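Sirholm Garment Rail and Folding Board
Set-up and Use Guide

Section 4: Hanging and Folding Knits and Other Soft Things

You have built the rail (Section 2) and made peace with the leftover washer (Section 3). The next part is cloth, which has no corners to speak of and no respect for diagrams.

Before you start

Wipe the rail with a dry rag. Wash your hands. Pale fabric remembers everything, and it is especially good at remembering lunch.

4.1 Hanging the piece

1. Set the rail at 70 inches for long items. Shorter pieces are fine at any notch you can reach without a chair.
2. Find the lower hem. Hold it near a seam, where the cloth is sturdier.
3. Lift, and let the rest drop. Wait for it to quit swinging.
4. Look at the hem. If it has folded up on itself into a thick double edge, it will stay that way out of spite until you pull it down.
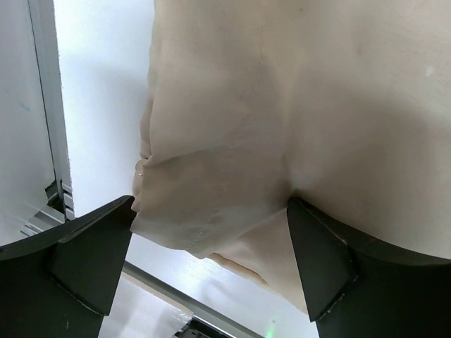

5. Work along the hem with your fingertips, a hand's width at a time. Pull straight down. Pulling sideways gives you a wavy hem, and the Sirholm warranty does not cover wavy hems.
6. Pick off lint now. It will only be harder to find once it is on the inside of a fold.

CAUTION: The rail holds 90 pounds, spread evenly. It does not hold 90 pounds of wet towels at one end, as the Undham branch showed us in May.

NOTE: Seams that run at a slant are often meant to. Check the other side of the garment before you "fix" one.

4.2 Moving it to the board

1. Lower the folding board until it clicks. If it does not click, see Section 2, step 9, the one everybody skips.
2. Bring the cloth over by its top edge and lay it down from the far side toward you.
3. Smooth it from the center out with flat hands. Small creases will relax in a few minutes. Large ones need steam or lower standards.

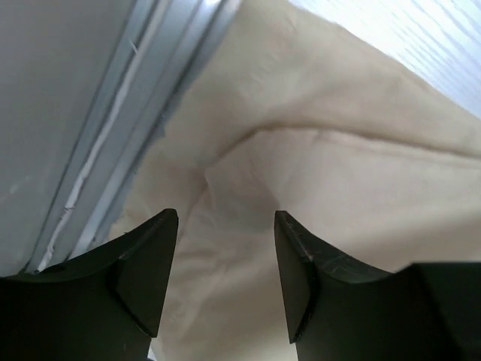

4. Fold the sides in to the marked lines, then fold up from the bottom in thirds. Halves are allowed, but the stack will lean.
5. Slide the stack off the front of the board. Do not tip the board to save time.

CAUTION: Keep fingers clear of the hinge. It is a Weidemann hinge, and it closes with conviction.

4.3 If it goes wrong

Cloth slides off the rail: fit the rubber sleeves from bag 3.
Board wobbles: tighten both side knobs, then check the floor.
Fold looks nothing like the drawing: turn the garment over and start again from 4.2, step 2. The drawing was made by someone with a very obedient sweater.

Spare sleeves and knobs come from the Jomudgate parts desk. Ask for Moataz Shehata and have your model number ready.

Revised 7 Dec 2023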